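Snack swap number three, and why I'm hooked

Sunday, April 7, 2019

I have wanted to write about our snack swap for ages, and now that the third one is done I've run out of excuses. If you've never been in one, the idea is dead simple. Everybody who signs up gets one other person's address, you fill a parcel with packaged treats from wherever you live (or wherever your family shops), and you post it off. Then you wait by the letterbox like a little kid.

Ours started in December in the comments of a baking forum called Claltidance, where a few of us were meant to be talking about shortbread and got onto the subject of the lollies we missed from childhood. Eight people put their hands up for the first round. I drew somebody in Cindby, which is over 1000 kilometres from me, and I spent a whole Saturday going up and down the aisles of my local grocer in Istau, having the best time!
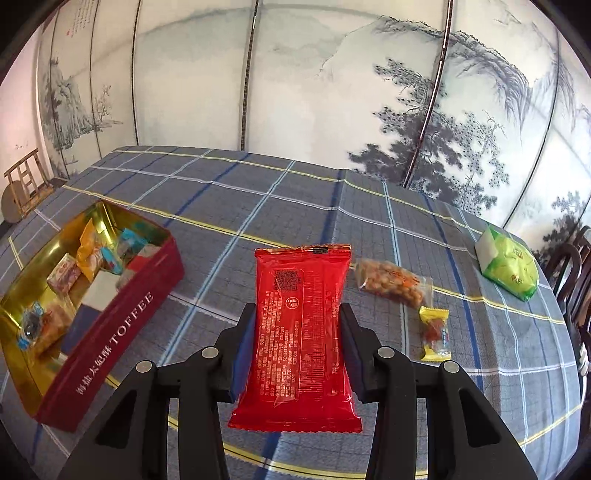 The thing I love most is how much you learn about your own neighbourhood. I've lived in Istau for years and had walked past the Chauke arcade every week without going to the back of it. There's a tiny grocer in there with shelves right up to the ceiling: rice crackers, dried plums, haw flakes, sesame brittle, chilli peanuts, those lovely crumbly mung bean cakes. I went in for one thing to round out a parcel and came home with two full bags. Now I'm in there most weekends and my pantry is completely out of control.

It has changed the way I eat sweets, too. I used to be a chocolate-or-nothing person. Then my first parcel had salted licorice in it, and I pulled a terrible face, and by the end of the week I'd eaten the lot and was looking up where to get more. Same with dried squid (great with a cold beer) and a sour tamarind chew that made my eyes water. I still can't come at durian candy, but I've tried it three times now and I'm going to keep trying.

A few things I've picked up, for anyone keen to start their own swap. Set a spending limit and stick to it, or somebody ends up feeling awkward. Ask about allergies before names are drawn. Skip anything that melts if it's going to sit in a hot van all afternoon. My first lot of caramels arrived as a single caramel, so learn from me there! And do write a note. Even a couple of lines about when you'd eat each thing, or who used to buy it for you, makes the whole parcel so much better to open.

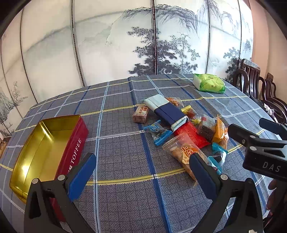 Save the boxes and tins as well, if you've got the cupboard space. Mine hold buttons, birthday candles, seed packets and all the foreign coins I keep meaning to do something with. A good tin with a tight lid is worth having long after the biscuits are gone, and it makes a very nice parcel the next time around.

Round four opens once the school holidays are finished, and I'd love to have a few new people in it. You don't need to live anywhere exotic. The most fought-over thing last time was a plain packet of supermarket cheese crackers that half the group had never tasted. Leave a comment if you're in, and tell me what you'd send first. I'm already eyeing off the ginger chews.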